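4.3 Comparing two hands on the same produce

Now the fun part – putting the Halik hand through the same picks you gave the Fosodex.

1. Load the Halik profile and wait for the wrist view to come up on the controller.
2. Set grip force to 10 percent. It feels timid, but leave it there for the first round!
3. Jog the hand over the crates with the thumb open and the fingers upright.
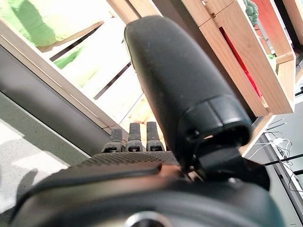 Do I need to recalibrate the wrist camera after swapping hands?
Only if you removed the mounting plate. A hand change alone keeps the stored offsets, and you can go straight to step 4.

4. Start with something big and forgiving. A napa cabbage is wonderful for this, with stiff ribs at one end and soft leaves at the other.
5. Close slowly until the thumb makes contact, then pause and save the reading as a baseline.

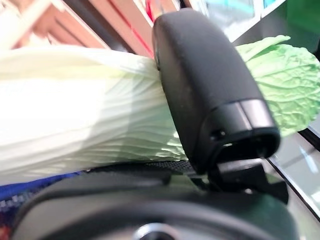
6. Raise the force in small steps and save a reading at each one. Stop when the contact value reaches 205.
7. Repeat on the leafy end with a fresh baseline.

Note: Readings from the two hands use different scales. Run Match Scales before you compare them – the curves line up beautifully once you do.

CAUTION: Keep your fingers clear of the thumb joint whenever the arm is powered.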